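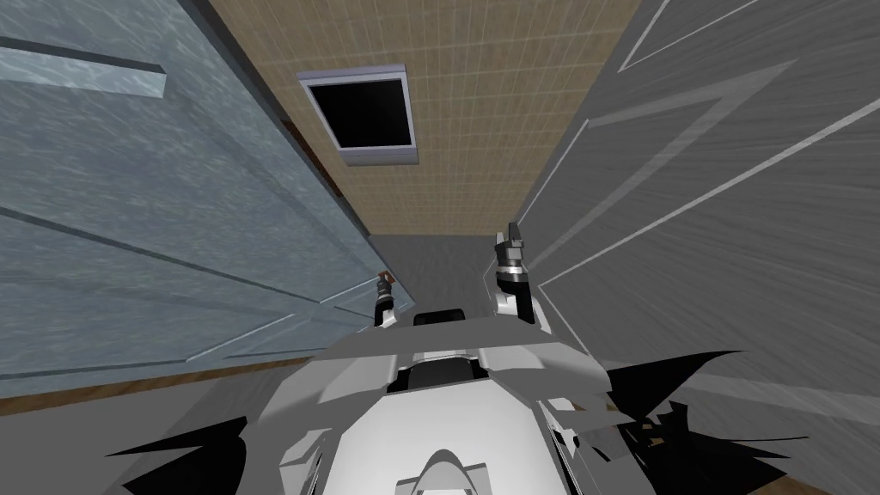

*Simulated kitchen, both arms raised between the panelled wall and the striped one.*

I write planning software for robots with two arms, and I want to argue for an unpopular thing: we should make our planners slower to say yes.

My colleagues do not like this opinion. At Clarnar, where I have worked on the motion stack for three years, the number on the big screen is planning time. When it goes down, people are happy. When it goes up, somebody opens a ticket with my name on it. I understand why. A robot that stands and thinks looks stupid, and a visitor will forgive a wrong movement sooner than a long pause. But I believe this number has taught us bad habits, and the narrow rooms of our simulator show them better than any chart.

Take a narrow kitchen. A wide robot with two arms has very little freedom in it. The planner still finds a path, and it finds it quickly, because we allow it to treat the distance to a wall as a simple question: is there contact, or is there no contact? One millimetre of free air is as good as one metre. In simulation this is even true. The wall stands exactly where the file says, the joint goes exactly where the command says, and the path is valid. We count it as a success and we go to lunch.

In November I made a small experiment with our own regression set, which we call Galutitz after the village where its first author grew up. It has 68 scenes, most of them kitchens and corridors. I did not change the planner at all. I only moved each wall by a few millimetres after the planning was finished, and I played the old path again. I will not print a table, as the set is ours and the result would mean little for other people's robots. I will only say that the paths which broke first were the ones we were most proud of, the short and fast ones. They ran along the walls like a cat.

Lærke Bundgaard, who maintains the collision checker, answered me that this is a perception problem. If the camera side gives a better wall, the planner can stay as it is. I respect her work very much, and I use it every day, but here I disagree. Perception will always give a wall with some doubt in it. At present the doubt is thrown away at the border between the two programs. The perception module knows how sure it is, then it writes down one clean polygon, and the planner receives the polygon as if it came from God. We made this interface ourselves and we can change it.

My proposal has two parts, and both are cheap. The first is to pass the doubt along, even in a rough form: one number for each surface. The second is to let the planner spend extra time when its first path goes near a surface with a large number. Most queries would cost the same as today. Only the tight ones would become slower, and those are exactly the ones where I would like the machine to hesitate.

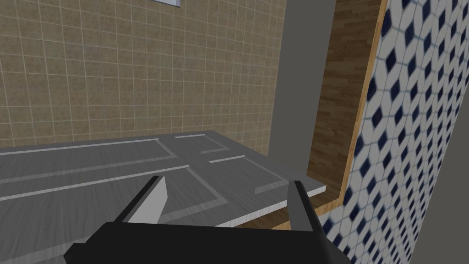

**Why not simply make every obstacle thicker and keep the fast planner?**
Thicker obstacles close the narrow passages completely, so the planner reports that no path exists in places where a careful arm could work well.

We tried the thick obstacles, of course. Everybody tries them. In the Brellivton project the padding was set by one person for an open warehouse floor, copied into the kitchen configuration, and then made smaller again each time a demo failed. At the end it was so small that it protected us from nothing, but it was still in the file and it gave us a calm feeling. A constant that has been tuned to make the demo pass is not a safety margin any more.

There is also the question of what the gripper is supposed to do at the end of its path. It must touch something. A gripper that comes close to a panel needs very little distance at the fingers and a generous distance at the elbow and the shoulder, and one padding value for the whole robot cannot express this. Zyanya Chávez wrote a patch to our Cisneros library that gives each link its own margin, and to let the margin shrink only near the goal. It has been waiting for review since spring because it makes the benchmark slower by 2 percent.

I find this a little sad. Two percent is a price I would pay before breakfast.

I may be wrong about the details. Perhaps one number per surface is too poor, and we will need a proper distribution, and then my cheap proposal becomes expensive. I would still like to have that discussion with the patch merged and the big screen showing a second number beside the first: the smallest clearance along the path. It is computed already. We only have to print it.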